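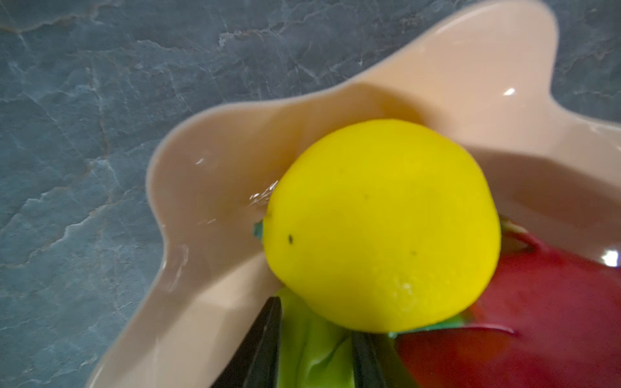

Kendville Community Help > Displays and Fixtures

Hanging wire baskets on a printed wall covering, and choosing what to keep in them

Posted by Gönül Gündoğdu, 29 April 2026

Our office is responsible for a small open-fronted display stall with an aluminum frame. The inside walls carry a printed covering in light blue with white dots, cartoon mushrooms, a white picket fence along the bottom and a pink scalloped awning along the top. The covering was supplied by Vadlow and is not available for reorder until November. Any damage will therefore remain in view for some months.

A white wire mesh basket is mounted on the left wall and a black one, with a curved handle, on the back wall. The stall is also furnished with a pale pink glazed bowl with a wavy rim, and with fruit that is moved between the bowl and the baskets during the day. I would be grateful for guidance on three matters.

First, the covering has begun to wrinkle next to the fixings of the white basket. May this be corrected without taking the whole panel down?

Second, what weight is reasonable for baskets of this type? The instructions were not kept.

Third, the gray marbled base marks easily when the bowl is set down. Is there an accepted way of protecting it that does not hide the pattern? A tablecloth has been suggested, but I do not consider it suitable.
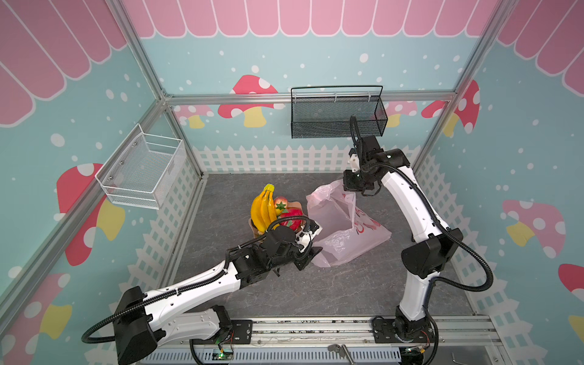 The black basket sits just under the horizontal beam, to the right of center, and has given no trouble. I mention it in case its position is relevant to the first point. The stall is in use on most working days and can be closed for maintenance only in the early morning.

Posted by Nevzat Kurtuluş

The wrinkling described is usually the result of screws that have been tightened directly against the covering. The head of the screw turns the material as it goes in, and the surplus gathers on one side. It can be corrected in place. The following procedure has served us well on similar walls at the Prevport branch library.

Empty the basket and support it from below. Loosen each screw by one full turn, but do not remove any of them. Smooth the covering outward from the fixings with a dry cotton cloth, and leave it to settle overnight. The next morning, place a clear plastic washer under each head and tighten by hand until the basket no longer moves. A power driver should not be used at this stage.

If the covering has torn at the hole, apply a small square of clear matte tape before fitting the washer. Glossy tape will show against a light blue background, particularly under overhead lighting.

With regard to weight, we apply a limit of 600 grams for each basket on a thin wall panel. Imitation fruit will rarely approach this. Real fruit may exceed it quickly, and it should in any case be removed at the close of the day. Where a greater load is required, the basket should be hung from the frame with hooks, and the wall should carry none of the weight.

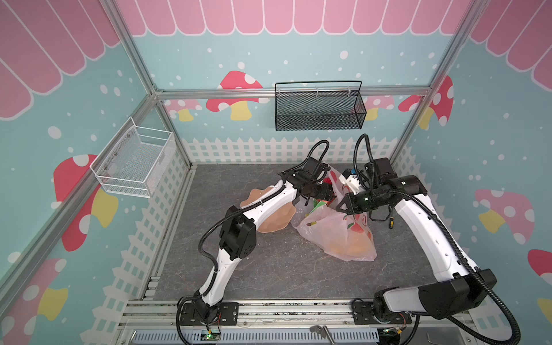
Photo: Gönül Gündoğdu / Kendville Community Help

The white basket hangs close to the back corner. Before any screw is moved to a new hole, the reverse of the panel should be inspected to establish where the frame rail runs. An extra hole in a plain area of the print is easily concealed. One through the large red mushroom is considerably harder to disguise.

Posted by Prevport Display Desk

We concur with the previous reply on the washers. On the question of the base, clear felt-type pads are sold for the underside of bowls and vases, but they collect grit and we have discontinued their use. Clear silicone dots, 2 mm thick, are preferable. Clean the foot of the bowl with rubbing alcohol, allow it to dry, and press four dots on at equal distances. They should be replaced when they turn cloudy.

Existing marks may respond to warm water with a little dish soap. Abrasive powders should be avoided on any printed or polished surface. The material of the base has not been stated, and a hidden corner should be tested first.

Posted by m.k.office

We just used removable adhesive hooks for our baskets. They held for a while. I would not put anything heavy in them.

Posted by Gönül Gündoğdu

Thank you for these replies. The washers have been ordered, and the screws on the white basket will be loosened at the next early closing. I can confirm that both baskets will be kept below the stated limit. I would still welcome advice from anyone who has used the silicone dots under a bowl with a glazed foot.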